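Wotwood Reading Room
Progress report to the Mwaipopo Fund, second period
29/07/2025
Prepared by Darragh Hanrahan

Dear Felista,

You asked for something shorter than last time, and having reread last time I can see why. The appendix on shelving has been dropped.

Where we are

The local newspaper collection is now sorted through to the end of the Custunthorpe years, meaning everything up to the point where the paper moved its office and started printing in a size that fits no box ever made. We have logged 2,565 issues. Of those, 187 are too brittle to handle and have been wrapped and set aside until we can afford someone who knows what they are doing. The rest can be read by the public, if the public washes its hands.

Awuor Khaemba finished the name index for births and deaths in June. Marriages are slower going. The paper liked to list every guest and every gift, and whoever set the type had a relaxed view of spelling. One family appears under so many versions of its name that Awuor has given them their own page.

Scanning

The plan we sent you said scanning would start in spring. It started in June. The scanner arrived on time and the software did not, and then the software arrived and wanted a newer computer. Mercy Ogola talked the supplier, Distari, into lending us one until the end of the year. We are grateful to them and have stopped saying what we used to say about them.

Two people now scan on open mornings. Output is steady but below what I promised you, and I would like to withdraw the chart on page four of the original proposal, which was drawn by a man who had never scanned a newspaper. I was that man.

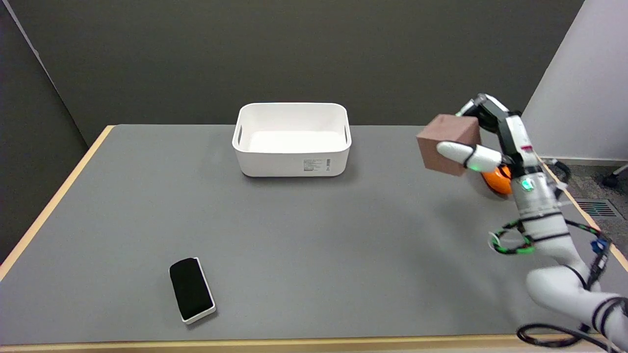

The part of the work that has gone better than planned is the reading group. We budgeted for two sessions as a trial and have kept going, partly on leftover tea money. People come to hear old court reports read aloud and stay to argue about whose grandfather it was. Several have brought in clippings from home, including the missing flood issue, which we had listed in our first report as lost for good. Please consider that line corrected.

Money

We are under budget on supplies and over on heating. Old paper wants a steady temperature and our building has never had one. Hamish MacKinnon has fixed the back window, which used to open by itself – he is also asking for a dehumidifier, and has asked often enough that I am passing it on to you in writing.

I would like to move the unspent travel line to cover it. The travel was for a training day that was canceled, rescheduled and then held online with the sound off for most of the morning.

Next period

Finish the marriages. Scan through the end of the second box run. Get a price for the brittle issues from a proper conservator, and sit down before opening it.

The spending sheet is attached. If the travel money can be moved, a one-line email will do, and Hamish would like to be copied on it.

With thanks,
Darragh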